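Tridow Wrist Marker Kit, Left and Right

Part no. 551
Price: $79
Made to order, ships from the Erkmont shop
Fits: Condori two-arm build, any Bovedness tracking setup

Overview

The Tridow kit is a pair of wearable wrist markers for people who are building a small robot arm at home or in a shared shop and want to teach it by doing the job themselves. You put the markers on, wear a camera on your head, and do the task. Bovedness finds the printed squares in the video and works out where each wrist was and how it was turned. The file it saves can be played back in the simulator or used as training data for the arm.

We drew up the first set for our own Condori build because the glove we had been using was hot and got in the way of small objects. The markers sit behind the hand, so your fingers stay bare. You can pick up paper, open a lid or fold a cloth the way you normally would.

There are no electronics in the kit. Nothing needs charging, and nothing needs to be paired.

What you get

Left wrist set, white marker blocks on a strap
Right wrist set, white segmented marker strip on a black band, with a smaller hanging piece
Spare fasteners and a hex key
Printed check sheet for setting the scale in Bovedness
Marker ID card, matching the small labels next to the squares

The two sides are different shapes on purpose. The left set is blocky and stands up off the arm, and the right set wraps closer. In our tests the left hand mostly held things still while the right hand moved, and the parts ended up following that. If you are left-handed, order the mirrored version and put a note in the order comments. The price is the same.

Specifications

Weight, both sides with straps: 93 g
Working distance from camera: up to 700 mm
Body material: printed plastic, matte white
Marker finish: matte black on white
Strap: hook and loop, adjustable
Cleaning: damp cloth only, no alcohol on the marker faces

The working distance is measured with the standard Bovedness camera settings in a normally lit room. A better camera will see farther. We don't list a number for that since it depends on the lens and on how fast you move.

Fitting

Put the strap on over a thin sleeve or over bare skin. Both work. A loose sweater does not work well, because the block slides when you bend your elbow and the recorded wrist slides with it. Pull the strap snug, then turn your hand palm up and palm down a few times. If the block stays put, it is tight enough.

Set the marker faces so they point back toward your eyes when your hands are out in front of you. Most people wear them too far around the outside of the arm the first time. Start the preview in Bovedness and look at both wrists before you record anything. Each square the software has found gets a green outline.

Bracelets and watches can stay on if they sit well up the arm, clear of the marker faces. Shiny metal close to the squares is the one thing we would take off.

Calibration

1. Lay the check sheet flat on a table under the same light you will be working in.
2. Open Bovedness and choose New Setup.
3. Hold each wrist over the sheet until the bar fills.
4. Enter the ID from the marker card for each side.
5. Save the setup under your own name if you share the kit with other people in the shop.

You have to do this again if you swap the camera, change the camera resolution or take a block off its mount. You don't have to do it every time you put the kit on.

Picking a first task

Start with something dull. Sorting, emptying, wiping and stacking all give good recordings. Use a surface you can reach without leaning, and keep the objects light. Chair seats, low tables and workbenches have all been fine for us.

White objects on a white table are harder, mostly for the object detector and less for the wrist tracking. A dark cushion or a dark cloth under light-colored parts helps a lot. Soft things such as tissue and paper are worth recording early if you plan to have the arm handle them later. The Condori gripper is slow with them, and you will want plenty of runs.

Keep each run short. One task, start to finish, hands back to rest. If you drop something, pick it up and carry on. We leave those runs in the set.

Light

A window or glass door in view can darken the rest of the picture when the camera sets its own exposure. The squares nearest you lose contrast first. Lock the exposure in the camera settings while looking down at your hands. If you can't lock it, turn so the daylight is behind you or to one side, or pull a curtain.

Overhead shop lights are fine. A single desk lamp close to the hands will put a bright patch on the marker faces even though they are matte.

When a marker is hidden

It is normal for some squares to go out of view when you reach under something or hold up a tray. Bovedness needs one clear square per wrist to keep going, and it fills short gaps by itself. Long gaps show up in red on the timeline. You can cut them out or keep them and mark them as untracked.

If one side drops out all the time, check the strap first, then the exposure. After that, look for a scuffed square. Scratches across the black area matter more than dirt at the edges.

Known limits

The kit tracks wrists. It does not track fingers. For the Condori build we set the gripper opening by hand afterward, using the slider in the Bovedness editor, and it takes a while. Finger tracking from the video is on the Bovedness list and is not finished.

The left blocks can knock against the rim of a deep box. For work inside deep boxes, loosen the strap, slide the set farther up the forearm, tighten it again and redo the calibration hold.

The kit is not waterproof. Please don't wear it for dishes.

Replacement parts

Straps, single blocks and the hanging piece are sold separately. Quote part no. 551 and the ID printed beside the square. Printed replacements from your own machine are fine too, and the files come with the kit, but use a matte filament and measure the finished squares against the check sheet before you trust them.

Questions we get

Can two people wear kits in the same room?
Yes, if the IDs are different. Tell us when you order and we will send sets that don't overlap.

Do I need the Condori arm?
No. The recordings save as plain wrist positions, and any arm software that can read a table of numbers can use them.

Can I wear it on a short sleeve?
Yes. Move the strap every hour or so if it starts to rub.

Will it work with a camera on a stand?
It will, but the squares face the wearer, so you would have to turn the sets around on the arm.

Returns

Unused kits can be sent back for a full refund. If a block arrives cracked, send us a photo and we will mail another one.

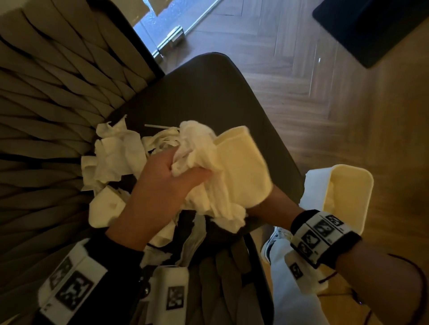 Photo: Erkmont shop

Both wrist sets in use over a chair seat, with crumpled tissue in the left hand and two cream-colored trays. The black band and the row of four squares are on the right wrist.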